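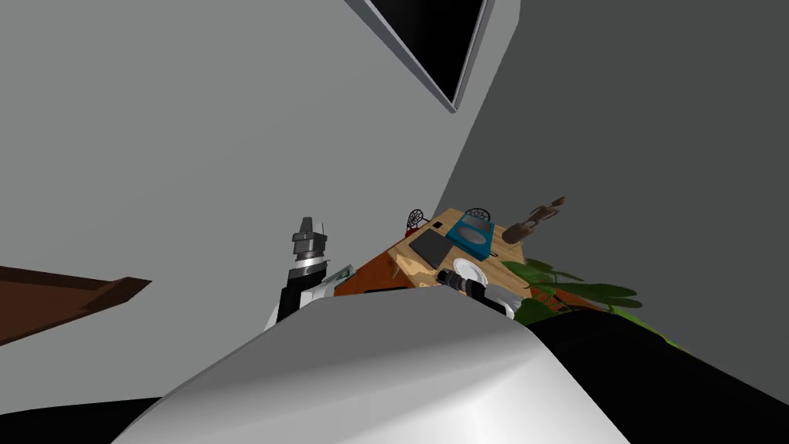
Wooden table and light gray wall, with the darker wall to the right.

A delegation from Grosar visited the Faka archive in Bragança on Monday as part of the regional program on the care of paper records. The group was received at 9:30 by Natália Moreira, head of collections, who outlined the history of the archive and its present duties toward the town and the nearby parishes.

The tour began in the reading room and continued to the stacks, where land registers and tax rolls are kept on 300 meters of shelving. Ms. Moreira noted that 27 registers had been rebound in the past year. The oldest of these — a book of water rights — may now be consulted by appointment.

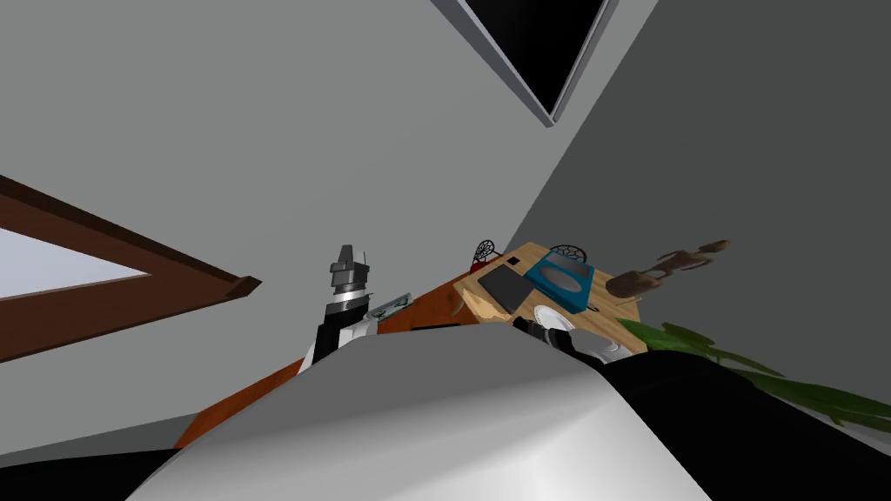
A small green-and-white card at the edge of the tabletop.

After lunch, conservator Natália Seixas led a session on mold, insect damage and the storage of folded maps. Members asked in particular about the cost of acid-free boxes, which the archive buys jointly with the Urkden library.

The visit closed at 3 p.m. Grosar thanks the staff of the archive for their welcome. Copies of the session notes may be requested from the program office until the end of May.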